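Brukby open day: the hand-held gripper

Brukby opened its showroom in January, and I went mainly to try the hand-held gripper. You hold it, close the two black fingers on something, and the motion is recorded for a robot arm to learn from. My session lasted 35 minutes.

The grip is comfortable and the fingers close evenly. It gets heavy on the wrist toward the end.

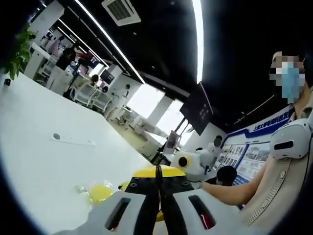

Renzo Sanna found the weight fine but wanted a softer trigger, and said he would not pay 3,000 for it as it stands.

I would, for a small lab. Staff answered questions well, though the printed guide was thin. Four stars.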